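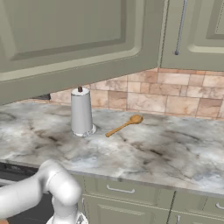 GRANTEE UPDATES / FEBRUARY

Hi Yung-ching,

I owe you a progress report and I'm only a little behind with it, so let's get going. The short version is that the Flaltstead supper cookbook is alive and well, we've spent less than I feared, and I now know far more than I ever wanted to about turnips.

When you folks at Castora gave us the 3000 dollars, the plan was to collect family recipes from people in Flaltstead and the farms up toward Bhat, test them, and print them as a proper book with the stories attached. We have 84 pages laid out so far in draft, which is further along than the schedule I sent you (I had us still begging for recipes at this point!).

The collecting went best at the library soup lunches. I'd tried putting a box by the front desk and got mostly parking complaints. Once I started sitting down with a bowl and asking people what their grandmother made when money was tight, they wouldn't stop talking. I came home with pickled beets, two very different opinions on dumplings, and a vinegar pie I've made three times now.

Testing has been slower. Old recipes leave a lot out. "Bake until done" is on almost everything, and one card just says "butter, the usual." I've been calling people back to ask what the usual is, and sometimes they have to go measure it themselves. There are 8 recipes still waiting on a second test, mainly breads, plus the plum preserves, which will have to sit until I can get decent plums. I'd rather hold that page open than use frozen ones.

Money: we've spent 1329 so far, on groceries, gas, scanning the handwritten cards, and a deposit with Gretus, the printer. Gretus quoted us a spiral binding that lies flat, and I'd love to go with it even though it costs a bit more than the glued kind. It still fits the budget if I skip the color section in the middle. Are you okay with that swap? I need to tell them before they order paper.

One thing that didn't work was the recording idea. I'd promised audio of people telling their stories, and most of them clammed up the minute I set the recorder on the table. I have three good ones and I'm going to leave it there. I've been writing the rest down by hand and reading it back to them over the phone, and they like correcting me.

Next up is the index, which I'm dreading, and then proofreading. If anyone in your office has a sharp eye for teaspoons versus tablespoons, please send them my way! Receipts are in the envelope with the draft of the soup chapter. Try the cabbage one first, and go easy on the caraway.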